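Chapter 7
Perceiving and Planning for Cloth

7.1 Why cloth needs a separate treatment

The planners in the previous chapters rest on one assumption: the state of an object can be written as a position and an orientation. Six numbers are enough for a mug or a bracket. A towel has no such short description. Its shape changes whenever it is touched, and two layers of the same colour may look like one.

This chapter sets out a software pipeline for grasping and folding cloth. It has four stages: segmentation, edge labelling, grasp selection and closed-loop motion. Each stage is treated in its own section, and the exercises use the Pellideo library, version 2, which was introduced in Chapter 3. Readers who skipped that chapter should at least work through its section on coordinate frames.

7.2 Edges, folds and hems

A cloth edge in a camera image can come from several sources. It may be the true border of the fabric, a fold, a woven band inside the border, or a wrinkle. A detector that responds only to changes in brightness will mix these up. For a folding task the difference matters: pulling on a border moves one layer, whereas pulling on a fold moves at least two.

The training set used in this chapter, Bumon, holds 470 short demonstrations recorded with a hand-held gripper. Of these, 301 are used for training and 46 for validation; the remainder are kept for the tests in Section 7.6. Each demonstration stores the wrist camera stream, the jaw opening and the estimated gripper pose.

7.3 What the wrist camera gives the planner

A wrist camera moves with the jaws, so the contact region stays at almost the same place in the image. This simplifies the crop passed to the grasp network. The cost is a narrow view: much of the cloth may lie outside it, and the jaws hide part of what they hold.

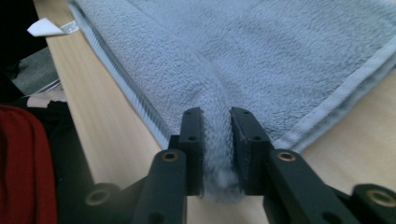 The grasp network therefore takes two inputs, a tight crop at the jaws and a wider, coarser view of the cloth. The first is used to estimate how much material lies between the fingers. The second supplies the direction of nearby edges, which the planner needs before it can choose a lift path.

Jaw opening alone is a poor guide to the number of layers. Looped pile compresses under load, and a thick single layer may give the same reading as a thin double one. The Branden estimator, derived in Section 7.4, combines the opening with the local image features and returns a probability for each layer count. The planner compares this with a threshold – set by the user – and either continues or opens the jaws and tries again.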